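Jovine Workshop, Dillenton
Friday, January 27, 2023

Maintenance notice for users of the Wania cell. The quarterly service of the arm, the gripper and both cameras is under way. This thread sets out how the cell is looked after and what users are asked to do when it returns to the booking calendar.

Wania is a single-arm tabletop cell used for small pouring, scooping and transfer tasks. It has one camera at the wrist and one at the head. The arm is driven by the Swati controller, which was installed last August. The service interval is 576 operating hours, as recorded by the controller.

Before any cover is opened, the arm is brought to its rest position from the pendant and the controller is shut down in the normal way. The main switch is then locked. Users should not cut power at the wall in place of a normal shutdown. Doing so leaves the joint brakes to catch the arm, and the brakes wear.

After lockout, we allow 20 minutes before touching the drive housings. The time is used to read the error log and the handwritten sheet kept at the cell. Entries on the sheet should state the task, the joint position if known, and the message exactly as it appeared on the pendant. "Arm acting up" cannot be followed up.

The wrist camera is checked first. Its window is close to the fingers and collects dust, skin oil and residue from whatever is being handled. The window is blown clean, wiped once with a lint-free cloth and lens fluid, and inspected under a lamp. Paper towels are not to be used on it.

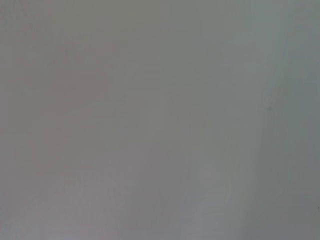 Wrist views are reviewed one by one on the cell monitor at full size. Small details are lost on a telephone screen. On a gray view such as this one, reviewers look for points like the tiny dark dot right of center and the clearer speck lower down near the right edge. The position of each is written down and compared with other views. A mark that keeps its place while the wrist moves is treated as a fault at the window or the sensor. A mark that moves with the surroundings is left alone.

A single view does not settle the matter either way, and no part is ordered on the strength of one. We ask for a run of views taken with the wrist turned through its full range.

Next comes the cable that runs along the forearm. It is flexed by hand at each clip while a second person watches the signal. If the signal drops, the cable is replaced. It is not taped. The clips should hold the jacket without pinching it, and there must be enough slack at the wrist for a full turn in both directions.

The gripper is then removed at the flange. Finger screws are tightened to the value in the cell manual and marked with a paint line across head and body. A broken line at the next inspection shows that a screw has turned. Finger pads are replaced as a pair even when only one is worn.

Color and exposure settings are recorded before and after cleaning. The wrist camera is kept on fixed exposure during recording. Automatic exposure shifts as the fingers approach a pale surface, and those shifts were the largest source of rejected recordings in this cell last year.
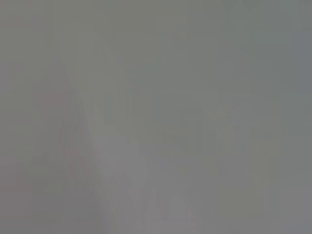

Purificación Barroso writes that her group has always left exposure on automatic without trouble, and asks whether the fixed setting is now compulsory for short trials that will not be kept.

It is not compulsory for trials. It is compulsory for any recording entered under a project number. Users who change the setting for a trial must restore it afterward and initial the sheet. The stored profile is named "Wania bench" in the Swati menu and takes effect at the next start of the camera service.

The joints are greased only where the manual calls for it. Excess grease travels, and we have found it on the finger mounts after previous services carried out in haste. Grease guns are labeled by type and are not interchangeable. Please return them to the cabinet with the cap on.

Once the gripper is back on, the tool point is taught again against the steel pin. This step is required after any removal of the gripper, however brief. A tool point carried over from before the service may look correct in the middle of the table and be visibly wrong near the edges.

Our acceptance list has 44 entries. It begins with the emergency stop, pressed at rest and then during a slow move, and it ends with a supervised run at 75 percent of normal speed over an ordinary bench setup. The cell is not released on a partial list.
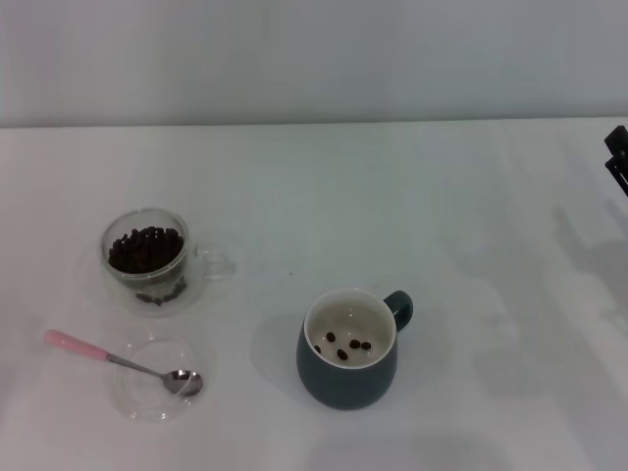
Bench setups for the supervised run should resemble the work users bring to the cell. A bare table tests the arm and little else. Clear items are particularly useful for checking the head camera, and the double-walled cup of coffee beans and the glass saucer on this white tabletop are good examples, the saucer being hard to make out apart from its thin rim. The dark teal mug is an easier target, with a cream interior against which the beans at the bottom stand out well. The spoon, with its pink handle and polished bowl, calls for a careful look at reflections.

During the supervised run, one person holds the enabling switch and does nothing else. A second person watches the table and the forearm cable. Conversation about results should wait until the arm is back at rest.

Loose material must be cleared from the table between runs. Beans, grains and fragments can be carried into the finger joints and are difficult to remove without taking the gripper off again, which means repeating the tool point. A soft brush hangs on the left side of the cabinet. Compressed air is not permitted on the tabletop while the camera windows are uncovered.

Eusebio Aranda asks whether users may clean the wrist window themselves between services.

Yes, with the cloth and fluid supplied, and with the arm at rest and the controller shut down. Please enter the cleaning on the sheet. If a mark remains after one wipe, stop and report it. Repeated rubbing has damaged the coating on an earlier window.

Spare windows, finger pads and one forearm cable are held at Dillenton. Other parts are ordered through the workshop desk. Groups are asked not to buy their own, as the pads sold for the older version of the gripper fit the screws but sit slightly too high.

Bookings that fall within the service period have been moved to the next free place on the calendar, and the booking holder has been notified by email. Objections may be sent to the workshop desk with the booking number in the subject line.

The signed acceptance list will be placed in the clear sleeve on the cabinet door when the cell is released. Until it is there, the lock on the main switch stays in place.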